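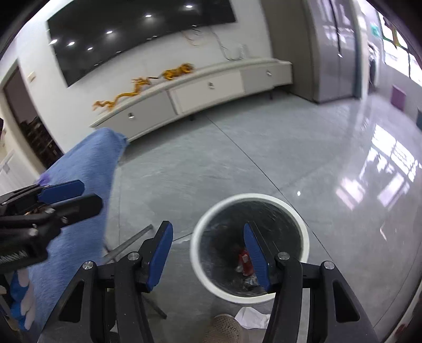 Der Eimer gehört ins Wohnzimmer

In vielen Wohnungen steht der Mülleimer dort, wo Besuch ihn nicht sieht: unter der Spüle, hinter einer Schranktür, auf dem Balkon. Ich halte das für einen Fehler. Abfall entsteht im Wohnzimmer genauso wie in der Küche. Man sitzt, trinkt eine Dose leer, putzt sich die Nase. Wer dafür erst aufstehen und eine Tür öffnen muss, legt das Zeug auf den Tisch, und dort bleibt es bis zum nächsten Abend.

Ein runder weißer Eimer mit dunklem Beutel, offen, in Griffweite vom Sitz, löst das Problem für wenig Geld. Eine rote Dose landet dann eben darin. Dass ein zerknülltes Tuch einmal vor dem Rand auf dem Boden liegt, spricht nicht dagegen. Es liegt immerhin an der richtigen Stelle und ist mit einem Griff weggeräumt.

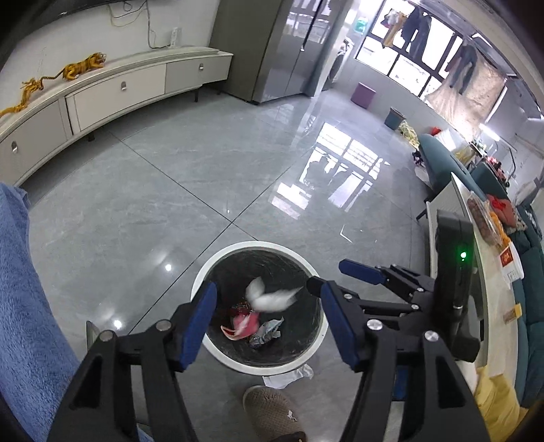 Kai-wen Yip | 6. April 2021

Gegen den offenen Eimer wird meist die Optik angeführt. Im Einrichtungsheft von Landance stand im Juli, Abfall störe die Ruhe des Raums. Nun hängen über dem weißen Fernsehschrank ohnehin Kabel an der Wand, und auf dem Schrank liegt eine Figur, die auch nicht jedem gefallen dürfte. Auf dem Balkon hängt Wäsche über der Waschmaschine. So sieht eine Wohnung aus, in der gewohnt wird. Ein Eimer fällt da kaum auf, und ein zweiter weiter hinten neben dem Hocker auch nicht.

Das Argument mit dem Geruch nehme ich ernster. Essensreste haben im Wohnzimmereimer nichts zu suchen. Für Verpackungen und Papier reicht ein offener Behälter, wenn der Beutel regelmäßig gewechselt wird. Ich mache das alle drei Tage.

Von Deckeln mit Pedal oder Sensor rate ich ab. Mein Modell von Workow hat nach sieben Monaten nicht mehr geschlossen, seitdem steht es im Keller. Der Nachfolger hat keinen Deckel und keine beweglichen Teile.

Kontakt: Redaktion Mikbridge, Postfach 516 | © 2021 Mikbridge | Nach oben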